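Flostton

Simulated countertop clutter set for a single arm with a two-finger gripper

Maintainer: Maite Benítez
Card last edited: 5 Sep 2019
Status: in use, still changing

Summary

Flostton is a set of rendered kitchen-counter episodes used to tune grasp selection on the arm in the Ortuño shared workshop. Everything in this release is simulated. The real arm is bolted to a bench on the ground floor and gets workshop time on two evenings a week, so most of the planner work is done against these episodes first.

The set covers one task family: close the gripper on a named object while other objects lie on the same surface. Lifting, handing over and placing are not scored in this release.

Contents

Episodes: 3018
Object layouts: 300
Frame rate: 20 per second
Camera views per episode: 2 (one fixed, one moved between layouts)

Each episode folder holds the rendered frames, joint positions, the gripper opening command, the contact list from the physics step, and a short text file with the target name and the outcome code.

Scene generation

Layouts are produced by Wadero, the scene script in the tools folder. Wadero picks a room, a counter material and a group of household objects, drops the objects from a low height, waits for them to settle, and rejects the layout if anything has fallen to the floor. Objects may touch or rest against each other. They are not checked for whether a sensible person would store them together.

Light direction is drawn once per layout. Shadow map resolution is kept low to hold render time down, and shadow edges on the counter come out stepped. Do not train anything that depends on shadow outlines.

Small print on object textures is not legible at the render size. Text-reading tasks are out of scope.

Outcome codes

held: both fingers in contact with the target and no other object in the contact list
shared: both fingers closed, with the target and at least one neighbor in the contact list
slipped: contact made and lost before the episode ended
missed: no contact with the target
stopped: joint limit or self-collision

The "shared" code was added in June. Before that, those episodes were marked "held", which made the planner look better than it was on thin handles. All older episodes have been relabeled from the contact lists. If you have a local copy from before the relabel, delete it and fetch again; do not merge the two.

Known problems

Thin parallel handles. Two long utensils lying side by side are treated by the grasp proposer as one wide graspable region. The proposer works from a depth image smoothed with a kernel that is wider than the gap between the handles. Reducing the kernel fixes this case and breaks the proposer on cloth and bags.

Friction. One friction value is used for all plastics. On the bench, plastic handles slide in the fingers more than the simulator predicts.

Counter height. The simulated counter is a little lower than our bench. The arm comes down more steeply in the episodes than it does in the workshop, and wrist poses should not be copied across without checking clearance.

Object scale. Some meshes came without units and were scaled by eye. A correction table is in the tools folder, and it is incomplete.

Running it

Unpack the archive next to the tools folder. Set the data path in the settings file. Run the check script before anything else; it compares the file list with the index and prints any episode that is missing a contact list. Playback works without a graphics card. Re-rendering does not.

To move a trajectory to the real arm, run the retiming script first. The bench controller rejects anything above its own speed limit and does not say which joint caused the rejection. Keep one hand on the stop button for the first run of every new trajectory.

Splits

Training and test sets are divided by layout, so no layout appears in both. The Ernport room files are used only in the test set. Please leave them there if you publish numbers from Flostton.

Open work

Separate proposals for adjacent handles are on a branch and not merged. The current version splits the region by color before fitting the fingers, which helps when a handle and its neighbor differ and does nothing when both are dark. Maite is testing a version that uses the contact list from a first light close, then opens, shifts sideways by half a finger width and closes again. Spatulas are the test case for it.

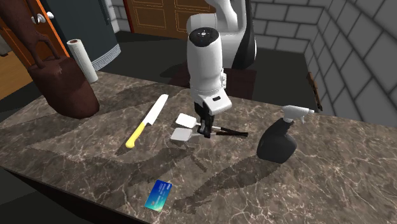 The shift direction is still picked at random. The next change is to take it from the side with more free counter, and to log the chosen side in the episode text file so that failed retries can be sorted without replaying them.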